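Guides > Citia Play & Sort Series > Trelldale Block Set > Section 4: Sorting and Storing Your Blocks

4. Sorting and Storing Your Blocks

By now you have unpacked the set, read through the game cards and, we hope, spent at least one rainy afternoon building something tall and a little foolish. This section covers what comes afterward, when the blocks need to be gathered up, looked over and put away until next time. It isn't a difficult job, and children as young as four can help with most of it, but a few small habits will keep your red and green blocks looking good for years.

Before you begin

Clear a space on a table or a patch of floor large enough to spread the blocks out. You will also need the storage bin, a soft dry cloth, and a second cloth lightly dampened with plain water. If you own the Masoren lid, have it close by (it is sold separately, and it fits the large bin only).

4.1 Gathering the blocks

1. Set the bin on a level surface. A full bin is heavier than most people expect, so put it where you mean to work before you fill it.

2. Lower the blocks in by hand, a few at a time. Please don't tip them in from a height! The corners are the first part of any block to show wear, and a drop onto a hard floor is how most chips begin.

3. Leave the blocks however they come to rest. They don't need to be neat at this stage, and the two colors can be mixed together.
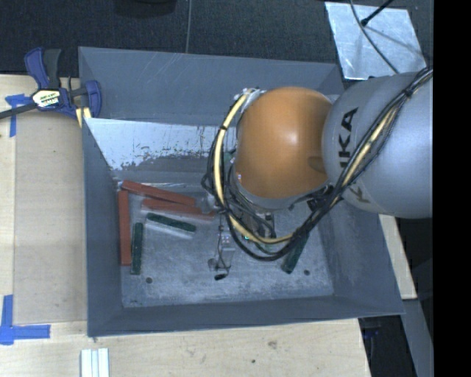

Fig. 4-1. Red and green blocks in the large grey bin, before sorting.

4. Look into the corners and along the walls. A block that has settled lengthwise close to a wall is easy to miss, particularly a green one in poor light.

Note: Scuffs and pale scratches on the inside of the bin are normal with use and do no harm to the blocks. If you feel a raised edge or a burr when you run a cloth over the metal, stop using the bin until it has been smoothed.

4.2 Sorting by color

5. Take out all the red blocks first and lay them side by side on the table. We suggest red because it is the easier color to spot, and the green ones are then simple to pick up after it.

6. Wipe each block on all of its faces. Use the dry cloth for dust and the damp one for fingerprints, jam and anything else that may have found its way there.

7. Let damp blocks air-dry for 55 minutes before you stack them. Blocks packed away wet may stick to one another and lift a little of the finish when you pull them apart.

8. Repeat with the green blocks.

CAUTION: Do not wash the blocks in a dishwasher or leave them to soak. Do not dry them on a radiator or in an oven. The finish may soften at temperatures above 85 °C.

4.3 Packing away

9. Lay the red blocks flat in the bin, long sides together, beginning at the left wall. Keep the rows snug, though not so tight that you have to force the last one.

10. Lay the green blocks beside them in the same manner. If you need a second layer, turn it crosswise to the first so that it doesn't slide when the bin is carried.

11. Fit the lid, if you have one, and store the bin indoors and out of direct sun. A closet shelf near the floor is ideal.

Note: Families who use the set every day may like to pick one regular time for a proper wipe-down. Azlan Tjoa, who wrote the first edition of this guide, always did his on Wednesday after supper, and his set is still in use.

For replacement blocks, see Section 6.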